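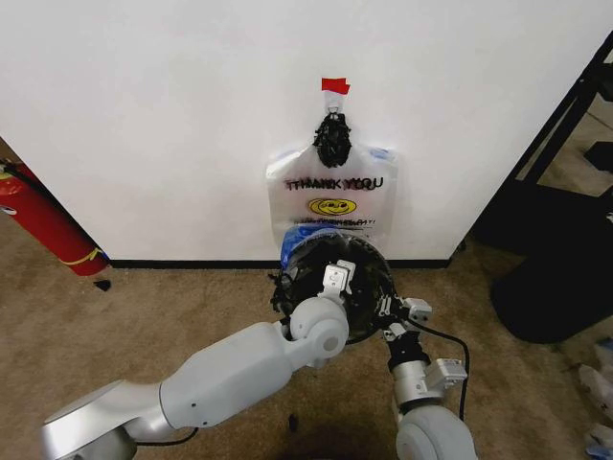 Stay in Your Seat for the Walkout Bout

Posted November 2, 2018 in Boxing, Opinion

If you have been to more than a handful of club boxing shows you already know how the night ends. The main event finishes, the winner gets hoisted up, the ring fills with people who have no business being in it, somebody reads out the scores, and then the whole building stands up at once and starts hunting for its car keys. And then, while the aisles are jammed and the beer stand is pulling down its shutter, two more fighters come out and box.

That fight is called the walkout bout, and I have been meaning to write something in its favor for years. I've also been meaning to complain about it for years, so you'll have to put up with me doing both.

Let me start with the one that got me going. Back in June I drove over to Trudmont for a show at the Kyei Center, a nice old barn of a place with terrible parking and very good hot dogs. The announced crowd was 1,121, and it was a lively one too, the kind that boos a clinch and then applauds the referee for breaking it. The main event was a Harix title fight (Harix sells roofing, I believe, and has been putting its name on belts around here for as long as I've been going), and it was over in the second round on a cut. Everybody groaned, everybody got up, and I very nearly got up with them. I had a long drive ahead of me and work in the morning.

But I had a hot dog left, so I sat. Out came Emmanuel Makokha and Hamisi Simiyu for a four-rounder at lightweight, and I tell you, I haven't enjoyed 12 minutes of boxing so much in a long while. Makokha was the taller man and wanted to work behind the jab, and he had a lovely one, the sort that starts from the hip and gets there before you've noticed it leave. Simiyu wanted no part of that and spent the first round walking straight through it. In the second he started slipping to the left and digging to the body, and you could hear it. You really could hear it, since there was hardly a soul left to drown it out! By the last round they were both so tired they were leaning on each other like two fellows waiting on a late bus, and still throwing. It was scored a draw. I'd have given it to Simiyu by a point, but I wouldn't have argued with anyone. There was hardly anyone to argue with.

What bothers me is that both of those young men had been in that building since the middle of the afternoon. They'd had their hands wrapped, cut off, and wrapped again. They'd been told they might go on third, and then they might go on before the main event if it was running early for the Flovora stream, and then no, sorry, you're on last. If you've ever had to keep yourself ready for a job interview that keeps getting pushed back an hour, you have some small idea of it, although at the interview you are not generally going to be hit in the ribs.

I do understand why it happens. A promoter with a broadcast window has to have a spare fight in his pocket. If three early bouts end in knockouts he needs something to put in the gap, and if they all go the distance he needs something he can shove to the back. A floating fight is a sensible thing to have, and I'm not one of those people who thinks every promoter is a crook. The ones I've known lose money more nights than they make it, and they stack chairs at the end like everybody else.

Still, there are things that could be done for the price of a little thought. Announce the bout, for one. At Trudmont the ring announcer thanked us for coming and wished us a safe drive home before he introduced the fighters, and I watched a whole row of people turn around at the exit, look confused, and leave anyway. How hard is it to say, folks, we have one more fight, please keep your seats? Keep the beer stand open another quarter of an hour – I promise it would pay for itself. Leave the lights the way they were. At most shows the house lights come up full the second the main event is over, and it makes the last two boxers look as though they've wandered in to use the gym.

And for goodness' sake keep the stream running. Flovora cut away to a highlight reel during the ring walk, and as far as I've been able to find there is no recording of that fight apart from what somebody's cousin may have on a phone. A young fighter with five or six bouts needs tape. Matchmakers want to see him before they'll call. Those four rounds were the best advertisement either of them could have had, and they went out to a half-swept floor.

My friends tell me I'm being sentimental, and that the fighters get paid the same whichever slot they're in. That's true as far as it goes. But a lot of these boys sell their own tickets, and the aunt who bought one has to get a babysitter home. I saw a family near me at Trudmont checking the clock through the whole main event, and they did stay, all of them, standing on their chairs and hollering for Makokha. They ought to have been able to holler for him at nine.

So some of this is on the promoters, and some of it is on us. I've walked out on plenty of last fights myself, and I couldn't give you the name of one man in them. There's another card at the Kyei before the holidays. I don't know yet who's on it, and I certainly don't know who's on last, but I've already told my wife not to wait up.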